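Sorting the toy bin, second pass
09/11/2025

The nesting cups are the part of the bin that takes longest to put away. They store well when nested in size order and badly in any other order, and the lid of the 13-liter Rititano box closes only in the first case.

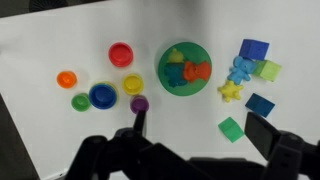
My method is to spread everything on a flat white surface before sorting. Small pieces go in a shallow container first so they don't roll. The green plate does that job for the rubber animals, and the cups stay next to it with the open ends up, which makes the rims easy to compare. Color is no guide to size. I compare diameters by eye and test the fit if two look close.

Gerasimos Nikolaidis suggested marking each base with a number. I tried it in April with a paint pen and the marks wore off after two washes. 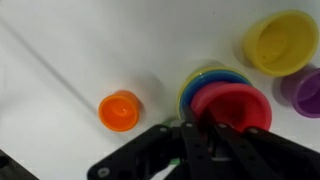

A wrong order shows up early, as a cup that sits high or leans against the one outside it. Pull it, set it aside, try the next size down. Do not press. A forced cup holds by suction and needs warm water to release.

Animals go in a separate 500 ml tub, cups on top. Next is the Henare block set.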